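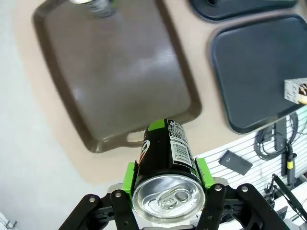
Zoila Ccori had one request when Truven asked what should change in its table-clearing kit: soft pads that hold a drinks can without denting it, and that staff can swap themselves. The new version of the kit goes on sale today with both.

GRUVBRIDGE, Wednesday, June 10, 2026 — Truven has released the second version of Dosteso, its gripper kit for canteens, cafés and training kitchens. The kit fits small robot arms and is meant for picking up cans, small boxes and similar items from tables and trays.

The bright green finger pads are new. They press on a can from both sides and can be changed by hand in over 4 minutes for the full set, including a check of the grip. The first version needed a screwdriver and a visit from an engineer.

A small camera at the wrist gives the operator a close view of whatever is between the fingers. Truven has also rewritten the setup guide, which now covers brown and dark trays as well as white ones. Glare from overhead lights can still upset the camera on shiny trays, and the guide has a page on where to place lamps.

Bench tests at Gruvbridge ran to 4000 picks with one set of pads. Truven advises changing them after 800 picks in daily use.

Dosteso costs £1615 without the arm. Spare pads are sold separately. Bastos will handle sales and repairs, and orders placed now will be sent out in September. Owners of the first version can buy the pads and camera as an upgrade — the linkage is unchanged.

Press enquiries: Truven press desk, Gruvbridge.

Comments (3)

tillside: Does it cope with a can that's still half full? Ours come back in all states.

M. Orrell: £1615 and no arm is a lot for a small café. Would like to see a hire price.

baytree: We have the old version. Glad the screwdriver has gone.

Related items
Bastos opens second repair counter
Dosteso setup guide: trays and lighting
Truven training days at Gruvbridge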